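Seasonal Field Assistants, Invasive Plant Control (2 positions)
Ladano River Trust, Pellov office

The Ladano River Trust is hiring two field assistants for its knotweed and Himalayan balsam program on the lower Skaresine. The contract runs from May through September, with a possible extension into October for replanting work.

You will report to Kerttu Hyvönen, field supervisor. Most days are spent on the riverbank pulling balsam before it sets seed, cutting and bagging knotweed, and recording each stand on a tablet. In wet weather the crew enters survey data at the office or cleans boots and tools at the wash station.

What the work involves
Walking up to 12 km a day on uneven ground
Carrying bagged plant material to the truck
Mapping new stands and checking the 300 marked plots from earlier seasons
Talking with landowners about access and disposal

Work clothing
A jacket and gloves are issued on the first day. Boots are your own and must be cleaned before you leave each site.

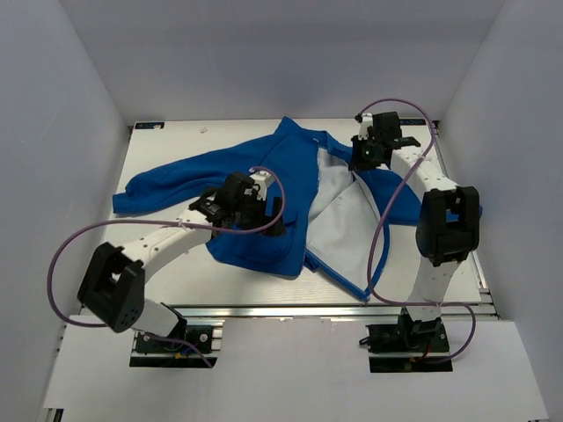
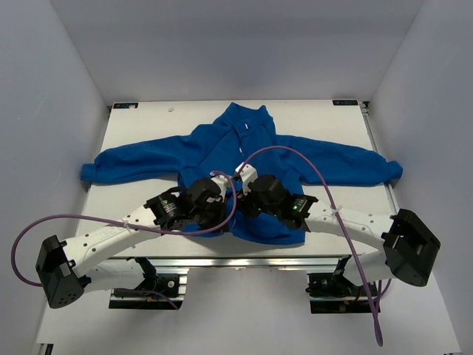 Blue garments with long sleeves, laid out on a white tabletop.

What we ask for
You should be able to tell the main invasive plants on the river from native species, or be willing to learn them in the first two weeks. A driver's license is required. A herbicide applicator certificate is useful, but we can arrange the course for you. Previous field experience is welcome and does not have to be with plants.

Hours and pay
Full time, starting at 7 a.m. Pay follows the Trust's seasonal scale, grade 2. Mileage is paid for travel between the office and the Honkanen reach. A shared room at the field station costs 70 euros a week.

How to apply
Send a resume and a short letter to Tiina Saarela at the Pellov office by the end of February. Please give the names of two people we can contact. Interviews are held in March, in person or by phone, with Tiina Saarela and Kerttu Hyvönen. Questions about the field station should go to Safta Crăciun.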